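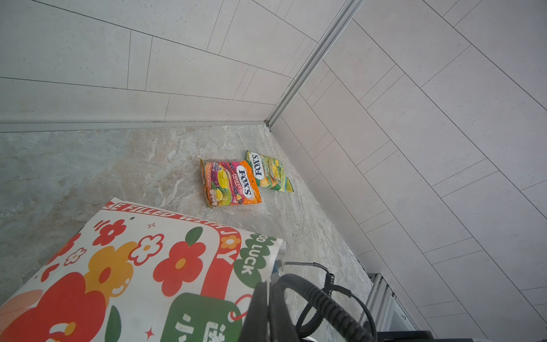 How do you pack a paper gift bag with candy so that it doesn't slump or tip over?

Open the bag all the way before anything goes in, press the bottom flat with your hand, put the widest and heaviest thing in first, and let the small packets of candy go in last, around the sides and on top.

That is really the whole method, and if you are standing in your kitchen with company due in 20 minutes you can stop reading and go do it. But I have packed a great many of these bags over the years (I did 200 of them for the Fledside winter fair one January, and my thumbs remember every one), and there are some small things along the way that I think are worth going over slowly, with a cup of something next to you.

What you will need

A paper bag with rope handles. White or brown, plain or printed, whatever you have in the drawer. I reuse mine until the handles give out.
Something to be the base, such as a flat tin, a box of cookies, or a book.
Candy in small sealed packets. I like two or three flavors with colors that look well together, like the orange and pink of Fox's Fruits beside the green and yellow of Fox's Spring.
A sheet or two of tissue paper.
A clear stretch of floor or table, more than you think you need.

Step 1: Wake up the bag

Paper bags are stored flat and they want to stay flat. Put one hand inside, make a fist, and push down into the corners one at a time until the bottom lies open. Then run your thumb and finger along each of the four upright creases, from the bottom to the rim. Take your time with this. A bag with sharp creases will stand by itself, and a bag that was just shaken open and hoped over will lie down the moment you turn to find the scissors.

If the rim has gotten crumpled from an earlier outing, smooth it over the edge of a table with the flat of your hand. It won't look new, but a few soft wrinkles at the top never bothered anybody who was being handed candy.

Pull the handles to the outside now. I used to leave them until the end, and I was forever fishing a loop of rope out from under the chocolates.

Step 2: Lay everything out first

Set out all the things that are going in, next to the bag, and look at them together for a minute. Do you have too much? I nearly always have too much. It is so much easier to take away a packet now than to dig one out from under the tissue later and find you've bent the corner of the card. Turn the packets face up, too, so you can see which colors you want showing at the top.

Step 3: Put the base in

The heaviest, flattest thing goes in first and should sit squarely on the bottom. Lower it in with your hand underneath it – please don't drop it, those glued bottoms are not as strong as they look. If it is narrower than the bag, push it to the middle and tuck a twist of tissue on either side so that it can't slide about when somebody swings the bag on the way to the car, which somebody always does.

A box that is nearly as wide as the bag is a bit of a wrestle. Lay the bag down on its side, slide the box in the way you would slide a tray into an oven, and then stand the whole thing up again.
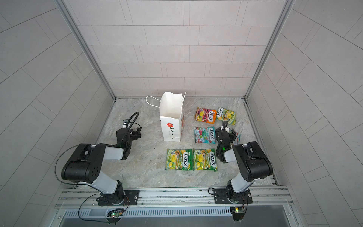
Kaede Sekiguchi wrote to me after I first put up these steps, saying she does the sides before the middle: "I stand a packet in each corner like a little fence post, and then I drop the rest in between. The bag keeps its shape and the kids can see there's something in every corner." I tried it her way on the next batch and I have to admit it is very good, especially for the tall narrow bags, so I have folded it into the next step.

Step 4: Add the candy

Start with the corners, as Kaede does. Stand one packet up in each with the crimped end at the top. After that, drop the others into the middle gently and let them settle where they like. Packets are slippery things and they find their own places better than I could arrange them.

Stop every so often and give the bag a very small shake, just from the wrist. If you hear a lot of rustling, there is room for more. Leave a gap of a hand's width under the rim, though, because an overfull bag pulls open at the handles.

Keep back the two prettiest packets. Those go on last, leaning a little toward each other, with their fronts facing up.

Step 5: The wrapped present, if there is one

Sometimes the candy is only the company and there is a proper present going along with it. If it's wrapped in a nice bold print, I like to put it at the back, with the pattern facing forward, and let the candy sit in front. A big pattern doesn't need much help. I leave off the ribbon entirely and skip the patterned tissue, and use plain white.

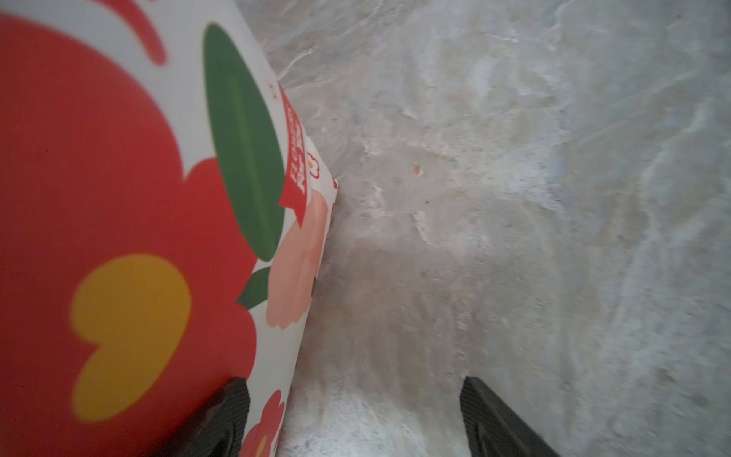
Red flowers, a soft pink one and green leaves on white.

Step 6: Tissue and handles

Pinch a sheet of tissue in the middle, shake it out so it falls like a handkerchief, and push the pinched part down between the packets. One sheet is enough for a small bag. Bring the handles up and check that they are level, then lift the bag once by both of them, just an inch or two, to see how it hangs. If it leans, move one of the heavier packets to the other side.

Carrying and keeping

Keep packed bags away from the heater and out of a sunny window. For a car trip I stand them shoulder to shoulder in a laundry basket, and a folded towel fills up whatever space is left. If you're making them ahead for a party, leave the tissue out until the morning you need it, and write the name on the tag before you tie it on – tying first and writing afterward is how I once gave Walter Villanueva a bag with a very wobbly "W" on it. He kept the tag.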